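Clearing the tables between sessions

The shared craft room at Tokcombe got busier over the winter, and most of the notes left in the book by the door have been on one subject: bits on the tables. Dried filler, plaster, scraps of eraser and plain old toast all look much alike on a cream tabletop, and they are easy to miss until a sheet of paper goes down on top of them. Elango Krishnan asked if we could put the routine in writing, so we have.

We tried a few ways of doing it over the past month. The damp cloth was the first, and it is what most people reach for at home. On dry white crumbs it makes a paste, and the paste dries in a film you only notice the next morning when the light comes in low. The handheld vacuum from the Urner room works but it is loud, the charge runs out, and it takes beads as happily as it takes dust. A dustpan brush is too stiff and throws the small pieces onto the floor.

What has worked best is a wide flat paintbrush, the ordinary hardware store kind, kept dry and never used for paint. It gets along the line where the table meets the wall and it doesn't scratch.

Start by getting your eye down level with the table. From standing height, white specks on a cream surface more or less disappear. Look along it toward the wall and they show up, including the ones at the back.
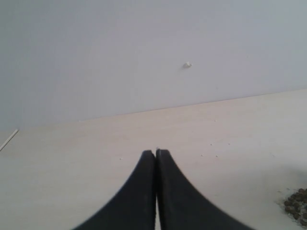 Thenmozhi Namboodiri would like it added that a dark sheet of paper held at the table edge does the same job as a dustpan, and that you can see what you have swept onto it. She folds hers down the middle first so that it pours. She also asks people to stop blowing the crumbs away, as they land on whoever is working across from you.

Both points are fair. There is a stack of dark paper offcuts on the shelf under the window, and you are welcome to take from it.

The sweeping itself is simple. Hold the brush low, close to the metal, and lay the bristles almost flat. Pull toward yourself in long strokes that overlap a little. Start at the wall and work forward. If you begin at the front you will drag the back row across the part you have just finished, which most of us have done at least once. Don't flick at the end of a stroke. Lift the brush, go back, and start the next one. A table takes under three minutes once you have the hang of it, and the long one by the sink takes six.

Anything that won't move with the brush is stuck, and more brushing won't help. Go over it with the edge of an old plastic card, held at a low angle, and then sweep again. Please leave the metal scrapers in the drawer. The scratches on the Brorkach table came from one of those, and they are there for good.

After the dry sweep, and only after it, wipe once with a barely damp cloth. Wring it until nothing drips, go over the surface in one direction, and leave it to air. The cloths are in the basket and the used ones go in the pail.

While you are at it, look over whatever tools you had out. Pale handles and rods pick up graphite and gray fingerprints faster than anything else in the room, and a smudged one passes the mark on to clean paper. A dry eraser takes off most of it. For the rest use a drop of dish soap on a rag. Where something has tape or a sleeve wound around it, keep the water away from that part and rub it dry instead. Small nicks are nothing to worry about unless they catch on your hand, in which case give them a light rub with fine sandpaper.
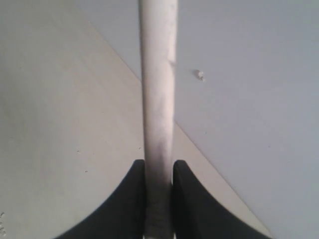
Should I put a worn tool back in the rack or leave it out for someone to look at?

Put it back if it is safe to hold. If it splinters, wobbles or leaves a mark on your hands after cleaning, set it in the tray marked Mend and write one line in the book saying what is wrong. Gangadharan Chettiar goes through the tray every couple of weeks.

Now for the brushes. We bought 6 of them from Kaimal with money from the bake table, and they are for sweeping only. We had a good deal of back and forth over what width to get. The narrow ones are nicer to hold and fine for corners, but you end up going over the same spot again and again. A wide, flat block of bristle covers the table faster. White bristle has the advantage that you can see at a glance if somebody has dipped it in something.

Keep them dry. Knock the bristles against the inside of the trash can when you finish, a few light taps, and run your fingers through them to straighten the ends. A few uneven ends are normal and make no difference to the sweeping. If the brush has a hole in the handle, hang it up by that, bristles down. If you can't find a free hook, lay it flat on the table at the end away from the door. Standing it on its bristles in a jar bends them, and they don't come back.

A brush that does get wet needs washing in lukewarm water, a squeeze in a towel and a full night lying flat before it goes back on the hook. Pallavi Maurya has written SWEEP on a strip of card above the hooks so they don't get mixed up with the painting brushes, which live in the cans on the other side.

The walls collect bits as well – mostly putty and filler, now and then a dab of glue – and these can sit there for months. Press gently with a thumbnail. If a lump comes away, good, sweep it up with the rest. If it seems to be part of the paint, leave it alone. 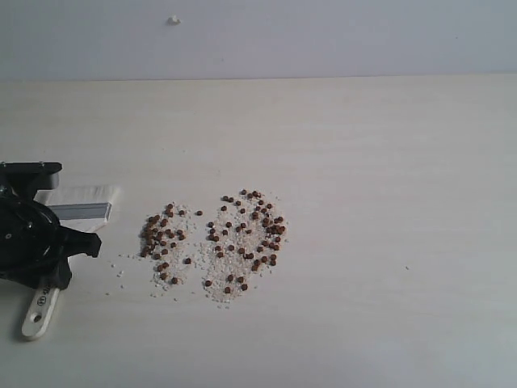 Dates and odds and ends

The spring clear-out is on 29th March, starting at ten. We will be moving the tables away from the wall to clean behind them, so bring shoes you don't mind getting dusty. Indira Poduval has the sign-up sheet and would like names in advance so that she can sort out lunch.

There are 19 hooks up now, and the last few are free for anyone who wants to bring a brush of their own. Put your name on the handle.

We are short of dish soap and clean rags. Old cotton T-shirts are best, cut up if you have the time, and they can go straight into the basket by the sink.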